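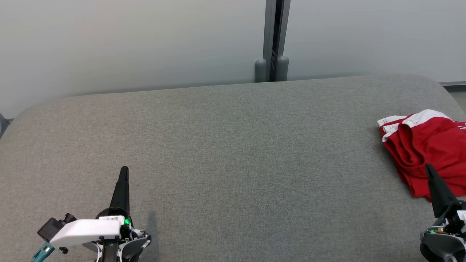 Grey woven seat cushion with a red and white garment still on it. Clear the seat before you start.

How to clean a grey fabric seat cushion

Posted 24 October 2024 by Villads Thoroddsen

Grey woven fabric is forgiving. It hides crumbs, pale dust and most of the fluff that comes off clothes. It is less good at hiding drink rings, hair grease and the dull patch that forms where people always sit. This guide covers the ordinary clean that a sofa seat or padded bench needs a few times a year, and what to do about the common marks.

It is written for flat, one-piece seat cushions in a woven synthetic or cotton-mix cover. It does not cover leather, velvet or anything with a loose pile.

What you need

A vacuum cleaner with an upholstery head and a crevice tool
A soft clothes brush
Two white cotton cloths, old pillowcase material is fine
A bowl or jug
Mild liquid soap, the sort sold for hand-washing wool
Bicarbonate of soda, if the seat smells stale
A dry towel

Use white cloths only. A coloured cloth can leave dye behind on a damp seat, and on pale or mid grey it shows.

Check the label first

Look for a care label on the underside of the cushion or inside the zip, if there is one. The letters you are most likely to find are these:

W: water-based cleaning is fine.
S: solvent only. Do not follow the damp steps below.
WS: either.
X: vacuum only.

If the label has gone, test the soap mixture somewhere out of sight, such as the back lower edge. Dab it on, let it dry fully and look at it in daylight. If there is a ring, or the colour has shifted, stop at vacuuming and ask an upholstery cleaner.

I have two cushions of the same grey at home, bought from Feltlow in different years. One is marked W and the other S. They look the same from across the room, so go by the label and not by the colour.

Step 1. Clear the seat

Take everything off. Clothes are the usual culprit, especially sports kit that gets dropped on the way in. Shorts, jerseys and socks should go straight to the wash basket and should not be left on the fabric. Sweat transfers, and a strong red can bleed if it is put down damp.

Shake each item out as you pick it up and check the pockets. Keys and coins have a way of ending up down the back of a seat.

If the garment is red with white trim, wash it on its own or with other reds at 30 degrees, inside out. Don't leave it sitting wet in the machine afterwards. White bands turn pink that way more often than they do in the wash itself.

Step 2. Pull the seat away from the wall

If the cushion stands close to a wall, move the whole piece forward by a hand's width or more. Dust collects along the back edge and on the trim at the base of the wall, and cleaning the cushion while leaving that in place means it settles again within days.

Lift the furniture if you can, with one person at each end. Dragging marks a light floor. If it is too heavy to lift, put a folded blanket under each leg and slide it slowly.

Anything upright behind the seat, such as a metal post or a stand, wants a wipe too. A channel or groove in the metal holds a surprising amount of dust. Run the crevice tool down it from top to bottom, then follow with a barely damp cloth wrapped around a blunt table knife.

Step 3. Vacuum

Start with the crevice tool and go along the back edge of the cushion, then round both ends. Rounded ends gather fluff underneath, where the curve turns under, so lift the cushion slightly if it comes loose.

Change to the upholstery head for the top. Work in straight overlapping strips from back to front, then go over it again from side to side. Woven fabric holds grit between the threads and one direction will not shift all of it. Use medium suction. Full suction can pull a loose weave out of shape.

If the cushion lifts off, turn it over and do the other side as well, then vacuum the base it sits on.

Step 4. Brush

Brush the whole surface lightly with the clothes brush, all in one direction. This lifts flattened fibres and brings up hair that the vacuum has missed. For stubborn pet hair, put on a rubber glove and stroke the seat towards you. The hair rolls up into a line that you can pick off.

Step 5. Deal with smells

Skip this if the seat smells fine.

Sprinkle bicarbonate of soda thinly over the dry fabric and leave it for a few hours, or overnight if nobody needs the seat. Vacuum it off slowly, going over each area more than once. Do this before any damp cleaning. Bicarbonate on wet fabric dries into white specks, and on a speckled weave you will be hunting for them for weeks.

Step 6. Wipe down

For covers marked W or WS only.

Put 800 ml of lukewarm water in the bowl and add 5 ml of wool soap, which is one teaspoon. Stir it gently so that it does not froth up.

Dip a cloth, wring it out hard and wipe the cushion in long strokes from one end to the other. The fabric should feel damp to the touch and no wetter. Do the entire top, even if only one part looks dirty. Cleaning a single patch in the middle of a plain grey seat tends to leave a clean island with a visible edge.

Rinse the second cloth in plain water, wring it out and go over the seat again to take the soap off. Soap left behind attracts dirt, so this is worth doing properly.

Press the dry towel down over the surface to take up what moisture you can. Press, lift, move along. Don't rub.

Step 7. Dry

Stand a removable cushion on its edge with air on both sides. Turn it after an hour or two. If it is fixed, open a window and leave the furniture where it is, away from the wall, until the seat is dry all the way through.

Keep it off radiators and don't use a hairdryer on hot. When I cleaned mine in February it was still cool to the touch at bedtime, and I left it until the following afternoon before anyone sat down. In summer it takes half that time.

Once it is dry, brush it again in one direction and put everything back.

Marks and what to try

Tea and coffee. Blot at once with a dry cloth, then dab with the soap mixture from the outside of the mark inwards. Blot again with plain water.

Dye from clothing. Try the soap mixture first. If the colour comes off on the cloth, carry on with a clean section each time until no more transfers. If it does not move after several goes, leave it to a professional. Bleach will take out the grey before it takes out the red.

Mud. Let it dry. Brush off what you can, vacuum, then wipe. Wiping wet mud pushes it into the weave.

Grease. Cover with cornflour for half an hour, vacuum, repeat, then use the soap mixture. Old grease on the front edge may need two or three rounds.

Ink. Dab with a little surgical spirit on a cotton bud, after testing it somewhere hidden. Work in small touches.

Water rings. Dampen the full seat evenly, as in step 6, and dry it quickly. The ring usually goes.

Flattened patches

A seat that has been sat on in the same place will show it as a slight change of tone. Often it is only the fibres lying down. Brush against the grain, then with it, and look again.

If the padding itself has dipped, unzip the cover, if it unzips, and turn the foam over. Knead it from the edges towards the middle before closing it up. Swap ends every month or so after that. Replacement foam can be cut to size by most upholstery shops. Measure the foam and not the cover, and take the old piece with you if it will fit in the car.

How often

Vacuum once a fortnight, or weekly with pets. Do the full clean every four to six months. Marks should be seen to on the day.

Comments

Kofi Alhassan
Useful, thanks. Ours has no zip and no label, so I tested at the back as you said and it dried without a ring. Did the whole seat yesterday. Do you use the same mixture on the arms?

Villads Thoroddsen
Yes, same mixture, same cloths. Arms pick up more grease than the seat, so change the water before you start on them.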